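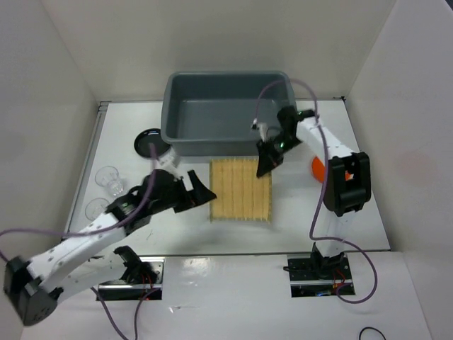

Chapter 2
Clearing the Table

Ask a room of engineers when a machine will do the dishes and somebody will mention, with a straight face, that the dishwasher was invented long ago. Fair enough. But the dishwasher has never once walked over and collected a cup.

This chapter is about the collecting. Raelene Tautahi, who ran the Pledimitz kitchen trials, asked a two-armed system called Kala to put a few table things into a tub. It was given 370 tries. It managed the whole job in 17 of them, and she counted one of those out of kindness. Clear plastic gave it the most grief, followed by anything flat enough to lie flush with the table.

A bored ten-year-old does the same job in roughly 90 seconds, complaining throughout. We will look first at seeing, then at gripping, and then at the harder matter of knowing when you are done. Readers who have shared an apartment may find the last section familiar.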